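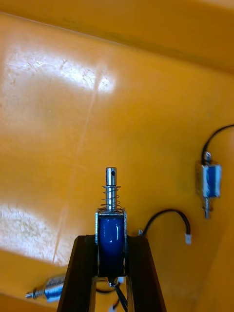

El vidriado de ceniza se forma cuando los óxidos alcalinos y alcalinotérreos de la ceniza vegetal funden la sílice y la alúmina del cuerpo cerámico. El color depende sobre todo del hierro y de la atmósfera del horno: en reducción, un contenido bajo de Fe₂O₃ da verdes y azules grisáceos; en oxidación, el mismo baño vira a amarillo pajizo o a miel. Conviene distinguir este azul del azul de cobalto, que es saturado y apenas cambia con la atmósfera. El azul oscuro y brillante de la bobina del solenoide queda cerca del tono de un cobalto denso bajo cubierta y muy lejos del de un celadón.

## 2.1 Terminología

- **Ceniza natural**: depositada por el tiro durante la cocción con leña. Espesor irregular, mayor en hombros y bordes.
- **Ceniza aplicada**: mezclada con arcilla o feldespato y agua, y extendida antes de cocer.
- **Celadón**: vidriado feldespático con hierro, cocido en reducción. Puede llevar ceniza como fuente de calcio.

En las fichas antiguas de la colección Najafi los dos primeros términos se usan indistintamente. Para las prácticas se sigue la nomenclatura de esta hoja.

## 2.2 Composición de partida

Receta base del taller de Hakthorpe, en partes por peso:

| Material | Partes |
|---|---|
| Ceniza lavada | 40 |
| Feldespato potásico | 50 |
| Caolín | 10 |

El lavado elimina parte de las sales solubles y reduce el escurrimiento. La ceniza sin lavar es cáustica; se manipula con guantes.

## 2.3 Identificación

Examinar primero el borde inferior del vidriado. Las gotas y regueros verticales son frecuentes en los baños ricos en calcio, pero no bastan para atribuir una pieza. El craquelado indica diferencia de dilatación entre vidriado y cuerpo; no es indicio de antigüedad.

Las piezas 387 y 594 se comparan en la próxima sesión. Traer leída la sección 2.2 y anotada la atmósfera probable de cada una.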